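Collecting Demonstrations for a Two-Arm Tidying Policy
Project report, second version, 2025-10-26
Tormod Skjelbred and Malathi Warrier
Supervisor: Gunhild Hauksdóttir

1. What we set out to do

The project asked whether a small set of teleoperated demonstrations, gathered by two students with no earlier experience, would be enough to train a policy that handles ordinary household items. Most of our time went into gathering the examples, and most of this report is about that. The training itself is covered in section 5 and was done with the department's existing code, which we call Erkar after its folder name.

The work started in January, when Eilif Sjögren showed us how to run the arms and where the old logs were kept. We took over his table and his calibration files.

2. Items

We wanted items that behave differently when a gripper closes on them. Snack bags give way and crinkle. A full plastic bottle is stiff and slippery, and its weight shifts as it tilts. We did not want to buy anything special, so the items came from a grocery store and from our own kitchens. The full set is 13 items. Ten were used for training and three were held back.

Clear packaging was included on purpose. Malathi had read that transparent objects are hard for a camera policy, and we wanted some of our own numbers on it, even from a small sample.

3. Recording procedure

One person drove the arms and the other ran the logging program, Tveit, and wrote the notes. We traded after every 30 episodes. The operator's hands got tired before that in the first week, less so later on.

Each episode started with the arms in a rest position and the items placed by the person at the keyboard, so that the operator did not choose the layout. Placement was drawn from a printed list of positions. We kept episodes with a fumbled first grasp as long as the operator recovered without help. Episodes where somebody reached in were deleted.

Views were stored from a head camera and from the small cameras at the wrists. We saved all of them at full rate and thinned them out afterwards.
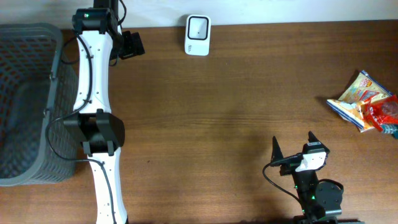 Head camera, with the snack packages on the right side of the table. 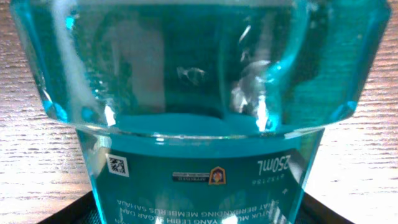

The target was 400 episodes and we reached it, though the last 100 were recorded in a rush. Malathi relabelled those from the video because the notes were too short to be useful. We would plan for labelling time if we did this again. Our first schedule had none.

4. Problems during collection

The largest problem was timing. The head and wrist streams were started by separate processes, and on some days they drifted apart by several frames over a long episode. Ingegerd Backlund found the cause in the logging settings. We corrected the affected files using the joint readings as a reference and threw out the ones we could not line up.

The second problem was operator style. Tormod approaches an item from above and closes slowly. Malathi comes in at an angle and closes early. Both work, but the policy trained on the mixed set sometimes stopped halfway between the two approaches. After that we tagged each episode with the operator's initials, which should have been done from the start.

Glare was a smaller problem than we expected from the head view and a bigger one up close. At short range a reflection can take up a good part of what a wrist camera sees. We tried changing the room lights and gave it up, as the rest of the set had already been recorded under the original colour and brightness.

5. Training and results

We trained three versions: both operators mixed, Tormod only, and both operators with the tag as an extra input. The tagged version did best on the training items and was the only one that got through a full tidying run without a restart. On the held-back items all three versions were poor. They usually reached toward the correct item and then closed too soon or too high.

Dropping the wrist views made the final part of the grasp noticeably worse. Dropping the head view made the arms hesitate at the start. We did not test each item separately enough times to say anything firm about clear packaging, so that question is left open.

6. Next steps

The episodes and notes have been copied to the Inon drive with a readme. Gunhild has suggested that the next group record fewer layouts with more operators. We agree, and would add a short practice block whose episodes are not kept. The list of positions needs redoing as well, as too many of them sit near the middle of the table.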